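Jun 24, 2026

Up at 4 this morning because the cat decided the blinds were her enemy. No going back to sleep after that, so I made coffee and sat on the back steps in my robe and watched the sky go pink over the Wendt building. I never see that hour and I kind of liked it! (Ask me again at 2 this afternoon when I'm face down on my keyboard.)

The tomatoes

The big news is that the Kistov plants have flowers. Finally! I'd nearly given up on them. The ones I bought at the Cluvthorpe plant sale have been tall and leafy and totally useless since May, and then I skipped two days of checking and there they were, little yellow stars all over the place. The cherry one by the fence is way ahead and already has eight green marbles on it. I'm trying really hard not to touch them. I touched one.

I moved the basil out from under them because it was getting leggy in the shade, and now it's on the steps where I trip over it. Also pulled what felt like a mile of bindweed out of the gravel. It'll be back by the weekend, it always is.

The hose

I drove all the way out to Cluvthorpe for a new hose and paid way too much. Fifty feet should have been plenty, only it doesn't quite make it around the corner to the beans, so I stood there with my thumb over the end like a kid, spraying water in a big arc and soaking my own shoes. The old hose is going to get cut up to protect the little pear tree where the stakes rub. Or it's going to sit in the shed till August – we both know which.

Supper

Too hot to cook anything serious, and I was covered in dirt besides. Steamed buns are my answer to everything this month. You get dinner without turning on the oven, and I can go rinse off while they puff up. I had mine with cucumber and way too much chili oil. 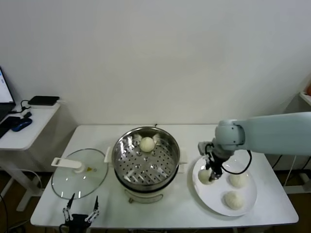
Tomorrow

Call about the gutter. Tie up the two tall plants before they flop. Find the moon calendar (the Lunar one with the planting dates, I swear it was on the fridge) and see if it's too late for a second row of beans. I'm going to plant them anyway. Bed now, the cat is already in my spot.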